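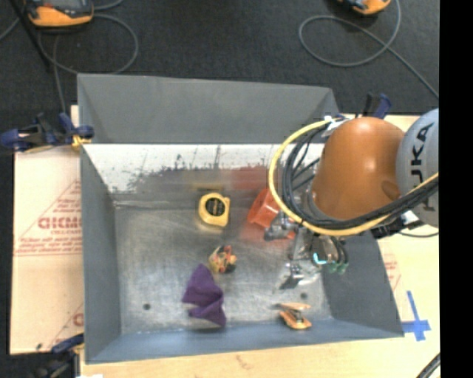
3.2 Surface Wear in Hand-Finished Leather Goods

Buyers of costly handbags tend to judge age by the hardware before they judge the hide. Ritchie and Sutherland asked 60 owners in Kencombe to rank signs of wear on two bags from the Pevovau workshop, and marks on the clasp were placed ahead of creasing at the gusset. Polished metal shows small damage because it also reflects, so that a mark and a highlight are read together. The same effect can be seen on the floor of the gray metal bin in Figure 2, where fine scratches lie among glossy highlights. Leather scatters light more softly, and a shallow scuff is often missed until the finish is renewed.

The Lindsay clasp was therefore assessed separately from the body of the bag. Each owner viewed it under a shaded lamp for eight minutes and gave a written opinion. Owners who had paid for custom hardware were the least willing to accept replacement parts, even where the stitching had been fully restored. Section 4 considers what this means for repair pricing.

Figure 2. Scratches and highlights on bare metal.

Home | Journal | Issues | Authors | Contact
Filed under: Luxury Goods, Materials and Craft
This site uses cookies. By continuing to browse, you accept our cookie policy.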